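Em setembro visitei o dia aberto da Grovix, em Prirnwood, onde fazem o programa de desenho Marchuk.
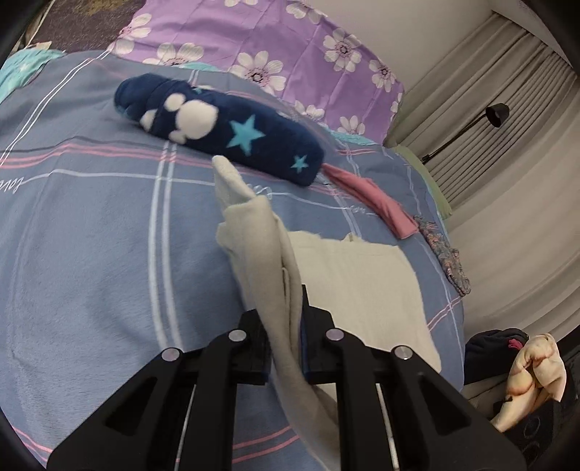
*Toalha dobrada sobre a colcha xadrez.*

## A demonstração

Mostraram a versão nova. Tem quase 100 comandos com atalho, e o utilizador pode mudar cada um no menu Rorero. Eu experimentei 13 e gostei mais do atalho para alinhar objetos.

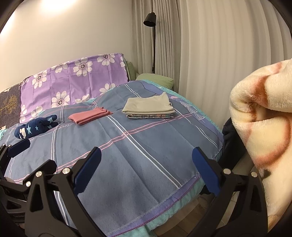
## As perguntas

Perguntei se é possível exportar os atalhos para outro computador. Responderam que sim, num ficheiro pequeno de texto. A sessão durou 31 minutos, para mim foi curta.
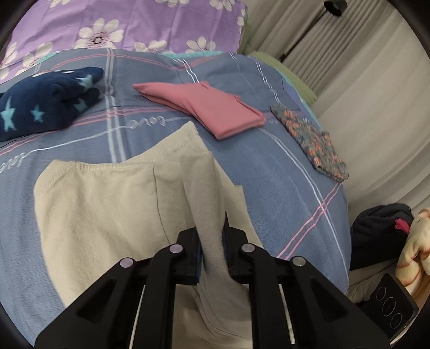 ## Como chegar

O autocarro para mesmo à porta. A entrada é gratuita, mas é preciso fazer a inscrição antes.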